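Pressemitteilung

Schülerwettbewerb Stutora: Greifarme im Test, Erwartungen gedämpft

Werkstattverein Nilik legt Zwischenstand vor und rät Schulen zu Geduld vor dem Kauf

Der Werkstattverein Nilik hat im September den Zwischenstand seines Schülerwettbewerbs Stutora veröffentlicht. 74 Jugendliche arbeiten in Teams daran, einen kleinen Roboterarm so zu programmieren, dass er Alltagsgegenstände aufnimmt und an einer vorgegebenen Stelle ablegt. Das Ergebnis fällt nüchterner aus, als es sich mancher Förderer gewünscht hätte. Kein Team hat bisher die volle Aufgabe in einem Durchgang geschafft, und die Veranstalter halten es für falsch, das anders darzustellen.

"Wir bekommen regelmäßig Anfragen, ob wir ein Video schicken können, in dem alles klappt", sagt Projektleiterin Zdenka Popescu. "Das könnten wir. Man müsste eben nur den einen guten Versuch herausschneiden. Über den Unterricht sagt so ein Film nichts aus."

Der Wettbewerb läuft in der zweiten Runde. In der ersten hatten die Teams einen Fahrroboter gebaut, der einer Linie folgt. Vom Wechsel zum Greifarm versprach sich der Verein mehr Nähe zu echten Anwendungen in Pflege und Haushalt. Ob diese Nähe tatsächlich besteht, ist intern umstritten. Amedeo Marino, der die technische Betreuung übernommen hat, verweist auf die Toleranzen der Gelenke: Nach mehreren Übungsstunden verschiebt sich die Nullstellung, und ein Programm, das am Vormittag sauber lief, greift am Nachmittag daneben. Für die Jugendlichen sei das lehrreich. Als Beleg dafür, dass Haushaltsroboter kurz vor der Tür stehen, tauge es nicht.

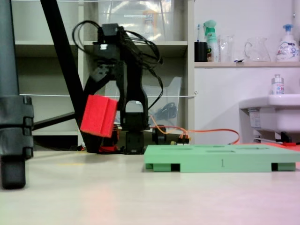
Die Greifaufgabe verlangt vom Arm drei Dinge: anfahren, schließen, halten. Das Ablegen kommt erst danach und wird gesondert gewertet. Viele Teams haben unterschätzt, wie stark das Material mitspielt. Ein roter Schaumstoffschwamm wie der im Greifer verzeiht einiges, weil er nachgibt, er hängt dann aber auch leicht schief zwischen den Backen, und mit der Schräglage muss das Programm beim Ablegen zurechtkommen. Bei harten Gegenständen reicht dieselbe Einstellung der Servos nicht aus. Radka Obradović, Informatiklehrerin an der Schule Totska, lässt ihre Gruppe deshalb jeden Fehlgriff mit Winkelstellung und Uhrzeit notieren. Die Liste ist lang und nach ihrer Einschätzung der wertvollste Teil der bisherigen Arbeit.

Auch bei der Steuerung warnt der Verein vor großen Worten. Einige Teams probieren lernende Verfahren aus, bei denen der Arm aus vorgemachten Bewegungen eine eigene ableiten soll. Ein Team hat dafür 4.000 Bewegungsabschnitte gesammelt. "Das klingt nach viel", sagt Marino. "Es deckt einen Gegenstand an einer Stelle bei einem Licht ab. Verschieben Sie den Schwamm um eine Handbreit, und wir reden wieder von vorn." Andere Gruppen sind bei fest programmierten Positionen geblieben und liegen in der Zwischenwertung gleichauf.

Kritik kommt auch von den Teilnehmenden. Percy Agudelo aus dem Team Stan bemängelt, dass ein großer Teil der Zeit in Kabel, Schrauben und nachgezogene Halterungen geflossen sei. "In der Ausschreibung stand künstliche Intelligenz. Gemacht haben wir vor allem Mechanik." Er wolle trotzdem weitermachen, allerdings mit einer ehrlicheren Beschreibung im nächsten Aufruf. Der Verein hat zugesagt, den Text zu überarbeiten.

Offen bleibt, ob sich die Anschaffung für einzelne Schulen lohnt. Nilik spricht dazu vorerst keine Empfehlung aus. Kalliopi Ivanov, im Verein für die Schulkontakte zuständig, rät Kollegien, zunächst einen Arm auszuleihen und ihn mindestens ein Halbjahr lang im Regelunterricht einzusetzen. Wer danach noch jemanden im Haus hat, der ihn warten will, kann über einen Kauf nachdenken. Bei den bisherigen Leihgaben war das nicht überall der Fall - zwei Geräte kamen ungenutzt zurück.

Die Schlussrunde findet am Vereinssitz statt und beginnt um 10 Uhr. Gewertet werden alle Versuche eines Teams, auch die misslungenen. Medienvertreter sind willkommen und werden gebeten, für den Besuch den ganzen Vormittag einzuplanen.

Ansprechpartnerin für die Presse: Zdenka Popescu, Werkstattverein Nilik
Ansprechpartnerin für Schulen: Kalliopi Ivanov
Abdruck honorarfrei, Belegexemplar erbeten.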